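Giststead Task Demonstrations: Clear Storage Unit
Gallery page, November sessions. The compartment is open and empty, with a finger of the hand-held gripper standing on either side of its rounded corner.

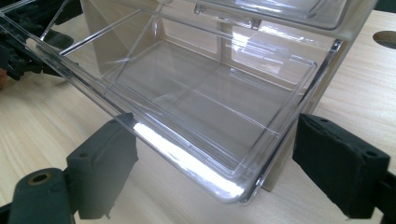 About this set
The storage unit is one of the tabletop tasks in the Giststead demonstration set. A person holds the gripper, does the task by hand, and the camera on the tool records it from close to the fingers. The recordings are later used to train an arm that carries the same type of gripper. No arm is needed during the demonstration itself.

We recorded 118 demonstrations of this task and kept 109. Those left out were mostly ones where the person stopped halfway to change grip, or where the start of the recording had been missed. A few were clean openings of the wrong compartment. They were filed separately in case they are wanted for another task.

The task
Open one compartment of the unit, leave it open, and move the gripper clear. The unit has a beige body and transparent compartments. It stands on the tabletop with no fixing, so it can slide or turn if it is pushed too hard. Demonstrators are asked to work with one hand only and not to steady the unit with the other. If it shifts a little, they carry on. If it ends up facing the wrong way, they stop and mark the attempt as failed.

The unit is set down at a different angle before each attempt. It was square to the table edge for the first practice runs, and we dropped that quickly, as everybody settled into the same straight approach. A diagonal placing makes people bring the wrist round, and the recordings are more varied for it.

The compartment is closed again by hand between attempts, with recording stopped. Closing is a separate task with its own page.

Working with clear plastic
Transparent parts are the main reason this unit was chosen. Seen from the tool, the front lip of a compartment is a row of thin ridges with light running along it, and the edge behind shows through the edge in front. The beige panels at the back can be seen through the front and sides. Reflections move when the tool moves, while the plastic stays where it is, and a trained policy has to cope with both.

We did not put tape or paint on the rims. An early trial for the Tokgöz bench used coloured dots on the corners of a similar container, and the arm learned to look for the dots. It did well until they were removed.

Room lighting was left as it was, overhead lights on. Blinds were open for the morning recordings and closed for some of the later ones. The lighting is noted in the log for each group of recordings. White patches on the lip can be wide enough to hide the ridges under them, and demonstrators were told not to wait for a better angle when this happened.

Approach and grip
New demonstrators tend to go for the middle of the front lip. It can be done, but the fingers are thick and it is easy to push the compartment back in. Coming at the rounded corner gives the fingers something to sit either side of. Both methods are in the set and neither is marked as the correct one.

The fingers should be opened before they reach the plastic. Opening them against the lip makes them catch, and the compartment then jumps when it comes free. Once the compartment has been opened, let the fingers part fully before lifting the tool away. Count a slow one after letting go. Recordings that end at the moment of release are hard to trim.

Keep the tool moving at an even pace. People who know the task well start to hurry after the first half hour, and their recordings become too quick for the arm to follow. We changed over every 20 attempts or so, and sooner if somebody asked.

The hand-held tool
The tool is a Bralus gripper with the hand grip fitted. The fingers are dark blocks, rough along the edges, joined to black linkages. The worn pair was kept on for the whole set so that every recording has the same fingers in view. A new pair is in the cupboard and will go on before the next task. If you are recording and a finger works loose, stop, tighten it, and log the time. Do not swap one finger on its own.

Check the camera before every group of attempts. A thumbprint on the lens cannot be seen while you work, and we lost most of a morning to one.

By remote control
The same task was also recorded by remote control, with the arm on the Banus table and the operator working from a screen in the next room. These recordings have their own page. They are slower, with more pauses near the rim, where it is hard to judge depth through the plastic. Operators often touched the lip and backed off before trying again. We left those touches in.

For comparison, nearly 100 of the hand-held demonstrations were done before the first good remote one. Part of that was setting up: the link dropped several times and had to be restarted. The two kinds of recording are stored in separate folders and should not be mixed without a note.

Settings and notes
Task name: open compartment, clear unit
Method: hand-held gripper, one hand
Surface: light wooden tabletop, unit not fixed
Contents of compartment: none
Attempts recorded: 118
Attempts kept: 109
Lighting: room lights, blinds open or closed as logged

A version with small items in the compartments is planned. The items will be light enough that the unit can still move about on the table.

Other pages in this gallery
Closing the clear unit, hand-held
Opening the clear unit, remote control, Banus table
Lids and jars, hand-held
Folding a cloth, both methods
Practice recordings and failed attempts

Back to Giststead gallery index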